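About us

Halász is a small company with a large kitchen. We gather examples of everyday household jobs, done by robot arms under the hands of patient people, and we pass those examples on to the teams who build learning systems from them. If somebody somewhere is trying to teach a machine to fetch the milk, put away the shopping or find the lid that belongs to the tub, there is a fair chance that the tub, the lid and the shopping were ours.

We began in two rooms above a bicycle shop in Sallcombe, with one second-hand arm, a worktop we had built ourselves (not quite level, as every round fruit we owned went on to prove) and a notion that most of the examples we had seen were far too tidy. The cups were always the same cups. The drawers were always empty but for the one thing the robot was meant to pick up. We wanted the sort of kitchen where there are nine sauces in the fridge door and somebody has put the cheese back in the wrong place, and we thought that a robot ought to see a good deal of that before it was let into anyone's home.

These days we work from the old dairy building at Tratance, a short walk up the hill from the station. There is a great deal more room, and the worktops are level now. We have fitted out 2 full kitchens downstairs and a utility room at the back, and upstairs there is a long, light office where the recordings are watched, sorted and labelled. You are never far from a kettle in any part of the building, and visitors tend to remark on it.

How we gather our examples

Every example starts with a person. One of our operators takes hold of the controls and guides the arm through a job from beginning to end: open the door, reach in, take hold of the thing, bring it out, set it down, close the door again. A small camera near the gripper records what the arm meets along the way, and the arm's own movements are stored beside the pictures, so that whoever studies them later can match what was seen with what was done. We call one of these a run. A run might be over in the time it takes to butter a slice of toast, or it might go on for a good while if the job is a fiddly one.

Then we change something and do it again. We might move the bottle to a different shelf, turn it round, put something soft in front of it, or dim the lights as if it were late in the evening. Our longest set so far holds 2,742 runs of fridge work alone, and the people who sat through it have strong opinions about door shelves.

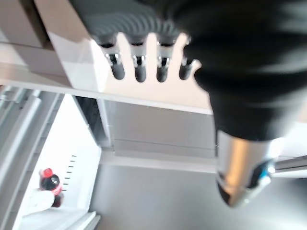 Fridge work, as seen from the wrist camera, with a Coca-Cola bottle down at the lower left.

People sometimes ask why we take so much trouble over fridges in particular, and we are always glad to be asked. A fridge is a wonderful teacher! It is narrow and pale and rather shiny inside, one panel looks very much like the next, and half of what you want is standing behind something you don't. The arm has to come in at an odd angle to reach anything at all, and once it is in, its own bulk takes up much of the view. A person copes with all this without a thought while talking on the telephone. A learning system needs to be shown, many times over and in many different ways, and that is where our operators earn their lunch.

We keep the clumsy runs too, as long as they are honestly labelled. If a hand slips, or the operator has to back out and come in again from the other side, the label says so and the run stays in a set of its own. Some of the teams we supply ask for those sets before any others. We used to throw them away in our Sallcombe days, and we still feel a little sore about it.

The people who do the work

There are 40 of us now, counting the part-timers, and we come from all over the place. We have former bakers and lorry drivers among the operators, one retired piano tuner, and a good many parents who like to be finished in time for the school gate. Hardly any of us had touched a robot before we came. What we look for is a steady hand, a bit of curiosity, and the sort of nature that can put a yoghurt pot on a shelf for the thirtieth time in a morning and still notice that it went in differently.

New operators spend their first 2 weeks alongside somebody more experienced. They begin on the worktop with large, forgiving objects and work their way inwards, to drawers, then cupboards, then the fridge. Nobody works the controls for a whole day together. We swap over between the kitchens and the labelling desks, partly to rest our shoulders and partly because an operator who has labelled other people's runs comes back to the arm with a much better eye.

Teko

Teko is the name of our own labelling program, which grew out of a spreadsheet that had become frightening to open. It puts the camera pictures next to the arm's movements and lets the labeller mark, in plain words, where each part of the job begins and ends. Two people label every run separately, and where they disagree they sit down and talk it over. (The longest of these talks concerned the exact moment at which a cupboard can be said to be shut. It ran through most of an afternoon tea break and was very good fun.) We share Teko with the teams we supply, and a fair number of its buttons are there on their suggestion.

What we care about

We think that examples ought to be made by people who are properly paid and told what the examples are for, so we do both. We record in our own rooms, with our own shopping, and we don't gather anything from private homes. Food that is still good when we have finished with it goes to the staff table or to the community larder in the village, and the tins and packets that have been handled too often to be eaten stay on as props until their labels wear off.

Coming to see us

We open the kitchens to visitors one afternoon each month, apart from January, when we give everything a thorough clean and mend whatever has been squeaking since the autumn. School groups are very welcome, and so are people who are simply curious. You can watch a set being recorded, try your hand at the worktop arm, and have a cup of tea with the labellers upstairs.

If you are building a learning system and would like to talk about a set of your own, please write to us through the contact page and tell us a little about the job you have in mind. A rough sketch of the room is helpful, and so is a list of the things that live in it. We answer every message ourselves, usually after the morning runs are done.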